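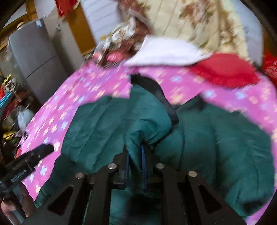 Ayten Kaplan asked if the June minutes could be fixed before anything else, as the laundry room hours came out wrong. Should read open till 10, not till 8. Fixed, minutes approved.

Gurkgate Tenants Association, monthly meeting, 07/08/2024
Lina Hamdan chairing. Quorum ok.

Bedding and linens for guest room
Pink sheets stay. Second set needed, plus a matress cover. Lina to get prices, limit 500 total. Motion carried, one abstention.

Roof
Rissanen quote came in at 2000 for the flashing, no gutters. Long talk. Rerkow still hasn't sent theirs. Agreed to wait until next meeting and then go with whoever has answered. Ayten wants it noted she would rather go now.

Bike storage
24 hooks up, all taken. Waiting list on the board by the mailboxes. Bikes with no tag get a note first, then moved to the basement. Kids' scooters: no decision.

Noise
Two complaints, same apartment. Lina will talk to them agian. No letter yet.

Money
Balance 813 after the paint bill. Rurnari deposit not back yet, Ayten calling them.

Other
Side door sticks. Recycling pickup moved to mornings. Someone asked about a summer cookout, put on next agenda.

Next meeting same room, same time. Bring roof questions in writing please.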